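Viltemell Building: Trash and Recycling FAQ
Updated in May by Catalina Daza, who answers the building inbox so you don't have to wonder 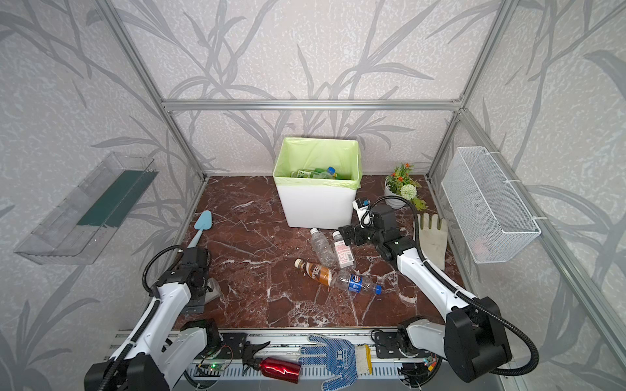

Bottles in a lined bin, green bag folded over the rim.

Which bag goes in which bin?
Green bags are for bottles and cans. Clear bags are for everything else. The kitchen drawer on each floor has both, and yes, the roll always runs out on your turn.

Does the bag have to go over the rim?
Yes. Fold the edges all the way over the outside. A bag that stops short slides down under the first heavy bottle, and then somebody has to reach in after it.

Caps on or caps off?
On. Our hauler, Gedel, takes plastic bottles with the caps screwed back on. Loose caps are small, round and gifted at escaping.

Do I need to peel the labels?
No. If you find it soothing, go ahead, but put the label in the regular trash and not on the underside of the table.

Do I have to rinse?
Empty it and give it a quick swish. We are not asking for table-ready. Iced coffee left over a long weekend is a different matter, and we will be writing to you.

Can I put work gloves in with the bottles?
No. Worn-out gloves go in a clear bag. Gloves with some life left in them go back to the supply closet, preferably as a pair.

What about the fake plants?
Artificial flowers and their pots can't go in a green bag, however green they look. Offer them on the swap shelf first. Sang-wook Ji has taken in several and claims to water none of them.

How often are the bins emptied?
Every evening at 6:00. If yours is full before then, tie the bag and carry it to the loading dock - the big bin there holds 66 gallons and has never once complained.

Does any of this make a difference?
We sent out 3,744 bottles last year, up from 3,000 the year before. Either we are sorting better or we are very thirsty.

Who do I ask about a missing bin?
Call extension 825. Please check under your desk first.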